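Backing tenor (2), Krajčí touring production

Makach is filling two backing tenor positions for the Krajčí summer program, an orchestral pop concert of 90 minutes with one intermission. Rehearsals start in May at the Grillano hall. The orchestra has 50 players; all vocals are live, with in-ear monitoring.

Required: secure range to B4, sight reading, sung Italian. Stage experience with click track preferred.

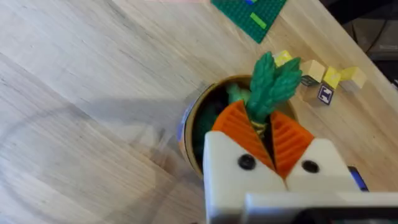 Applicants submit two unedited recordings, one in Italian, and a resume listing past contracts. Auditions run from 7 p.m. at the Kumier studio. Travel is paid for callbacks only.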